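The Robot That Practised in the Dark

Ruth Echeverri has a number she likes to put up early in her talks. It is 1,696, and it is how many simulated attempts her group's grasping program, Irno, was given before anyone scored it. The second number comes a few slides later and gets less time on screen. Of those attempts, 617 ended with the object lifted clear of the table and held.

I have sat through this talk twice now, and I still can't decide what I'm supposed to feel about it. A bit more than a third is not a triumph. Echeverri doesn't claim it is. Her claim is that the attempts were made under conditions most groups avoid: poor light, a tilted view from the robot's own hand, and a room whose textures change from one run to the next. A program that has coped with all that, the argument goes, will find a real kitchen easy.

Well, perhaps. People have been saying something like it for years, and my kitchen is still tidied by me.

The method itself is simple enough to explain over a sandwich. Instead of building one handsome virtual room and training the robot there, you build a great many ugly ones. Floors, walls and furniture are given whatever surface the software picks. The lamps are turned down. Even the gripper gets a new skin now and then, so the program can't learn to rely on the colour of its own fingers.

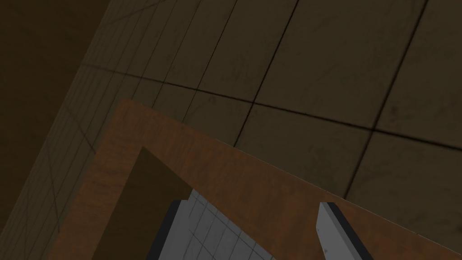
Odair Macedo wrote most of the software that does the picking, and he is more cautious than the press release. When I visited the lab at Naseck he spent a good part of the afternoon on the failures. Many of them, he told me, came before the fingers had closed on anything. The program would settle on a patch of shadow, treat it as an edge, and go for it with complete confidence.

"It isn't blind," he said. "It believes the wrong thing."

I asked how they knew the darkness was helping at all. This is where the paper gets thin. There is a comparison with a version trained in bright rooms, and the dim version does better, but both were tested in simulation, by the same people, using the same objects. The test on a real arm takes up half a page and covers 7 objects. Irno managed 2 of them reliably. A mug was not among them.

Echeverri's answer is that the real arm was an old Bitau with a loose wrist, and that a fairer trial is planned for January at Camargo, where the equipment is newer. I don't doubt her. I would only point out that homes are full of loose wrists, so to speak, and that a method sold on its toughness ought not to be undone by a worn joint.

There is a good idea in the work all the same. Giving a machine bad views on purpose is cheap, and it forces researchers to look at mistakes they would otherwise never see. Macedo's list of failures is the most useful thing in the paper, and it has been put in an appendix.

I've asked to be there for the Camargo trial. Echeverri said yes straight away, and Macedo asked whether I could bring my own mug.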